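Planet carrier plate on a fabric mat - gears won't sit down on the pins

Hằng Thái
October 27, 2023

I am reassembling a small planetary reduction stage from a Lanstead feed drive. The carrier is a flat ring with a large center hole and pins standing up from its face. The planets are steel spur gears. I work on a dark gray fabric mat so that small parts don't roll away. 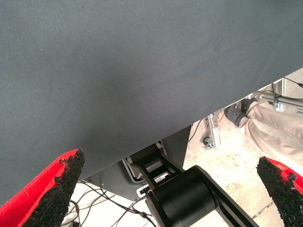

The mat has a fine twill weave and it sheds a little. Two of the gears go down by hand. The last one stops at almost half its depth and tilts. I have cleaned the bore with solvent and checked the pin for burrs. Is this a fit problem, or am I doing it wrong?

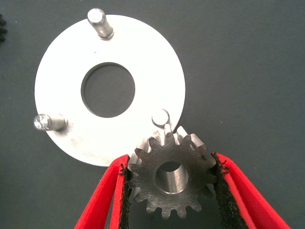 Trí Ung: Check for lint first. Fabric leaves fibers in the oil film, and on a close sliding fit one fiber is enough to cock the gear. Wipe the pin and the bore with a lint-free cloth, then put one drop of light oil on the pin.

Order of work:

Lay the carrier flat, pins up, and confirm that it does not rock. A fold in the mat under the ring will tilt it.

Lower the gear square to the pin. Do not push on one side of the teeth.
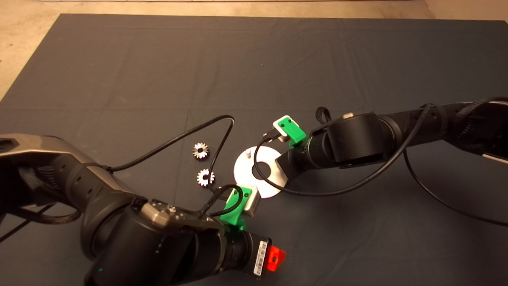 Turn the gear slowly as it goes down. If it binds, lift it off and start again.

If it still stops at the same depth, measure the pin at 2 heights. A bent pin will often measure fine and still bind, so check it with a small square as well.

Magbanua

Swap the gears between pins. If the problem follows the gear, it's the bore. If it stays put, it's the pin. I had the same thing on an Orkska unit in May and it was the pin.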